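Call for Participants: Winter Propagation Listening Study

By Nnamdi Olaniyan
November 21, 2021

14 shares
3 comments

The Vutow Radio Society invites licensed amateurs and short-wave listeners to take part in a study of low-band conditions during January. The study is run with the Dorura Propagation Group, which will collect and publish the results. We are seeking 64 stations spread as widely as possible, including on the Isle of Man and in the northern islands, where our earlier coverage was thin.

What participants will do

Each station will listen on 160, 80 and 40 metres for two periods a day, one at dawn and one after dusk, and keep a written log of signals heard. Transmitting is optional. Those who do transmit must keep within the terms of their own licence and should use the lowest power that will maintain contact.

Logs may be sent by post or through the Zosten log form. Last winter's study brought in 973 usable reports from 155 stations – a good result, although very few covered the dawn period on 160 metres.

Who may apply

Holders of any class of amateur licence are welcome, as are unlicensed listeners aged 16 or over. Applicants under 18 will need the written consent of a parent or guardian. You should have:

- a receiver covering at least two of the three bands
- an aerial that can stay in place for the whole month
- a clock that can be set to UTC
- time for at least four listening periods a week

Remote receivers may not be used, as the exact position of the aerial must be known.

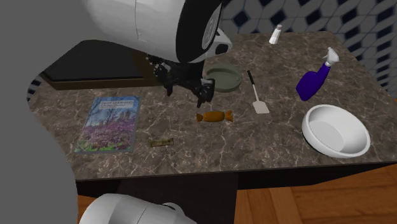

Expenses and support

Participation is unpaid. A fund of £2,000 is available towards postage, feeder cable and connectors, and claims must be agreed in advance. A printed handbook will be sent to every station accepted.

How to apply

Please write to the Study Secretary, Vutow Radio Society, giving your call sign (if any), your locator square and a short account of your station. Applicants will be told the outcome by letter or email before the study opens.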